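Back bedroom clear-out, Saturday

Bevik guesthouse page, 8 Jun 2019

Quick one this week, no time to write it up properly. The big bed in the back room turned into the place where everybody puts wrappers, packets, boxes, the little paper things that come around other things. So we did a pick-up. Bed, then floor, then the table if there was any energy left (there wasnt).

Larasati wanted it finished before lunch. Started at 10, stopped for tea, started again. Music on, fan on, door to the next room open so we could hear the rice cooker.

House rules for this one, same as in October: empty packet goes in the basket, full packet goes to the kitchen, anything with a date on it gets read first. Medicine boxes to Tirta. Receipts under 2000 get tossed, bigger ones in the Kettler tin. Argument about the tin, moved on.

Also please stop putting the good scissors in the tin. Darmawan.

Pictures are small on the page, sorry, the site squashes them. Ask Vivek for the big ones, he has the whole folder.

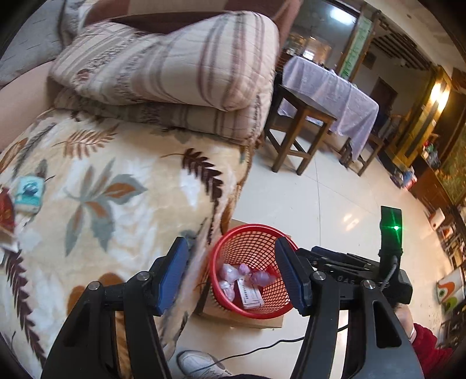
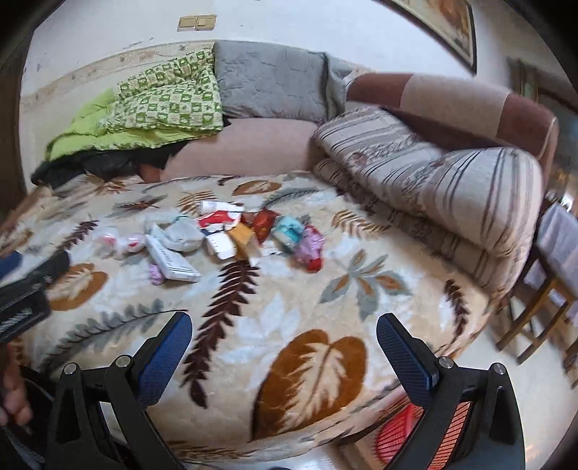
The leaf blanket, with red mesh wastebasket on its cardboard in the first one, packets and boxes out on the bed in the second.

Notes on the bits and pieces, before I forget:

The leaf blanket. Everyone asks. Market by the bus stand, the stall with the curtains, not the one with the pillows. Comes in green as well but the green one sheds. Brown and rust hides tea better anyway. Cold wash, low spin, hang it over two lines or it drags on the ground.

The wastebasket. Mesh, red, light enough to carry from room to room. Crumpled bags and a small box in it in the first picture. Cardboard goes underneath, flat, change it when it gets ratty. Liners don't really fit so we quit buying them. Crumbs get through the mesh though, hence the cardboard.

The quilt. Striped and flowery one, folded at the head of the bed. Stays folded until the weather changes. Don't unfold it to see the pattern and then leave it, I know who does this.

The stool. Lives by the table with the lavender cloth. Has a wobble, Ieuan says he'll fix it, he has said this 3 times now.

Small packets are the worst. You pick up one and there's another under it, and the shiny ones slide right off a plush blanket and down the side by the wall. Check the gap. Check it with a ruler or a coat hanger, dont pull the whole bed out, it scratches the tile.

Plastic bags: flatten, fold in half, roll, rubber band. Or scrunch them like everybody else does. The clean ones go in the drawer under the phone. Drawer is getting full again so use them please.

Cardboard boxes get squashed before they go out to the shed. Lerkine come for paper on the usual day, put it out the night before and put a brick on top.

Still to do: table, top of the cupboard, the shelf with the Dravel radio and all its batteries. Larasati has the shelf. I have the cupboard, apparently.

More pics when Vivek gets round to it. Page last changed 1805 hrs, Ieuan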